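Storing painted wooden blocks in metal bins, finish is coming off

Workshop Talk > Storage and Shelves

Zerkport
Posted May 17, 2020
Hello all. I make painted wooden blocks for a stacking game, mostly red ones and dark green ones, and I sell them at craft markets. Until now I kept the finished blocks in cardboard boxes, but the boxes become soft in my basement and the bottoms open. In January I got two sheet-metal bins, used, from a shop that was closing. They are strong and the blocks are easy to find in them.

My problem is the inside of such bins. The finish on the walls wears away, and I am afraid that the flakes will stick to my paint. Should I line them, repaint them, or go back to boxes? I have 600 blocks waiting and I don't want to damage them.

Grostard
Line them. Felt on the bottom, done. I have done it with tool drawers for years.

Hlongwane
I do not agree with felt in a basement. If the cardboard gets soft there, then the felt will take the same moisture and hold it against the metal. You will have rust under it and you will not see it until it is bad. Better is a sheet of cork, or the rubber mat which they sell for kitchen drawers. You can take it out and wash it.

Grostard
My felt never had rust under it. But OK, my shop is heated.

Renance
Can you show how bad it is? "Wears away" can mean a few scratches or it can mean the whole wall. Also please tell us how big the blocks are and if they are stacked or only dropped in.

Zerkport
They are dropped in, and the sizes are mixed. My longest ones are as long as my hand. I add a picture for the kind of wear I mean.

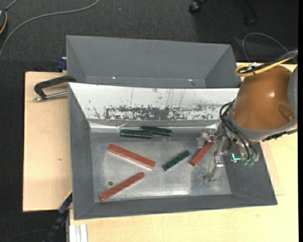 The paint on my blocks is a water-based enamel, two coats, and I let it dry for one week before I put the blocks away. It is quite hard after this time, but a sharp edge can still mark it. The floor does not worry me so much, it is only scuffed and shiny. Look at the white wall at the back, where the lower half has a wide band with dark speckles and a grey patch in the middle. If pieces can come off from there, they can fall directly on the two green blocks that lie along that side.

Renance
Thank you, now it is clear. I would not put a liner over that and forget it. Scrape the loose finish with a plastic scraper, sand the border of the patch until you can't feel it with your finger, wipe, then prime and paint. Or sand the whole wall bare and use only paste wax. Wear a mask when you do it, and wet the sandpaper. You don't know how old that finish is.

Hlongwane
Agree about the mask. I would even test for lead before any sanding. The test sticks are cheap, and these are game pieces, so children will touch them.

Grostard
All this work for a bin? Put the blocks in cotton bags and put the bags in the bin. Nothing touches the wall. My neighbor Magnus Urquhart sells wooden puzzles and he does it exactly so, one bag for one color.

Zerkport
The bags are a nice idea, but then I can't see the sizes, and I pick my sets by size. I would have to empty the bag each time.

Renance
Mesh bags, then. The ones for vegetables.

Hlongwane
Mesh lets the flakes through. Test first, then decide.

Grostard
It keeps out the big ones!

Zerkport
I ordered the test sticks this evening. If the result is good, I will sand and wax the walls and put a rubber mat on the floor of both bins. If it is bad, the bins go away and I buy plastic ones. Until then the blocks stay in the kitchen, and my wife is not so happy with this.

Renance
Let the wax cure well before you put blocks back in. Soft wax on fresh enamel leaves dull spots, I had this with a toy train.

Zerkport
How long did you wait the second time?

Renance
Two weeks, with the window open.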